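Home | Projects | Updates | Contact
Filed under: Progress Reports, Snack Program

Snack shelf pilot, Katitthorpe site: August update
To: Yae Sekiguchi, Wanness Fund 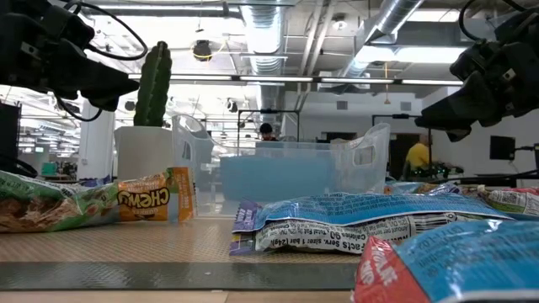
Quick one, sorry, full numbers come with the next report. Packing is going OK. We gave out 1,247 snacks this period, mostly granola bars and small bags. Chewy bars go first every time, chips after that. Anything with nuts gets its own bin now, per your note in the spring.

Bins. Switched to the clear plastic kind with handle cutouts, low front so kids can reach in. Much better than the cardboard trays, which sagged. We have 64 in use. Three cracked in the van and Droveo is replacing them, no charge, still waiting on a date.

Sorting table moved to the window side of the room. More light, easier to read best-by dates. Could use a second mat, the packages slide around on bare wood when we're going fast.

Money: 200 dollars left in the supplies line. Would like to spend it on lables and one more rolling cart if thats ok with you. Need a yes or no before the Kikuchi order goes in, they want it by noon on the last day of the month.

Behind on: the family survey. Forms printed, not handed out. Also the allergy sheet in Spanish, draft is done but needs a second reader.

Next: restock, survey out, count again. Receipts to follow in a seperate email.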